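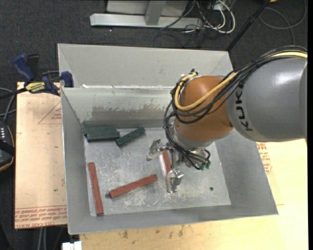 The Tremlow Open Day is a public visit day held every year at the Tremlow Institute for Handling Technology in the town of Purska. On this day the institute opens its robot workshops to school classes, local firms and the general public. It is best known for its bin picking demonstration, in which a robot arm takes single objects out of a metal bin.

History

The first open day was organized by Till Böttcher, who was at that time head of the handling workshop. It was planned as a small event for 60 guests, mostly parents and teachers from the Purska schools. The visitors were led through the building in groups and could not come near to the machines. After complaints that too little could be seen, the second edition moved the demonstrations to the ground floor, where they have stayed.

For several years the event took place in March. It was moved to early summer when the Varghese Hall was being repaired, and the new season was kept, as the school classes preferred it. The edition of Tue 7 June had 1,804 visitors, the highest number until now. It was also the first one to pass 1,000 guests before noon, and the doors had to be closed two times for short periods.

Bin picking demonstration
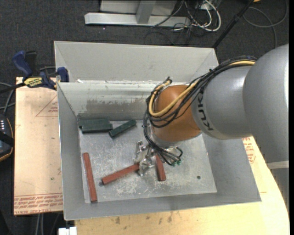
Bin picking is the task of removing objects one by one from a container in which they lie without fixed order. It is a common problem in factories, and it remains difficult when the parts touch each other or lie close to a wall. The demonstration at Tremlow uses a KUKA arm and plain wooden pieces in two colors. The reddish-brown sticks lie in the front half of the bin, where the gripper has space to come down between them, while the dark green blocks are near the back, two of them stacked flat against each other. Such a stack is considered the harder case, because the fingers need a free edge on both sides of the piece they want to take. The bin has slanted walls – a form which leaves more room for the wrist of the robot than straight walls would do.

A member of the workshop explains each step to the visitors. Groups stay for 5 minutes and may ask questions at the end. Visitors are sometimes surprised by the slow speed of the arm. According to the printed guide of the institute, the speed is reduced on open days so that the movements can be followed by eye.

Other activities

Besides the demonstration, the program includes short talks in the Varghese Hall, a soldering table for children and a tour of the mechanical workshop. The Avent Prize, given for the best student project in automation, is handed over in the afternoon. Entrance is free, but school classes must register in advance.

Reception

The local newspaper of Purska has reported on the event regularly and in a friendly tone. Criticism has mostly concerned the long waiting times at the bin picking station – a second station has been requested by teachers but is not yet built.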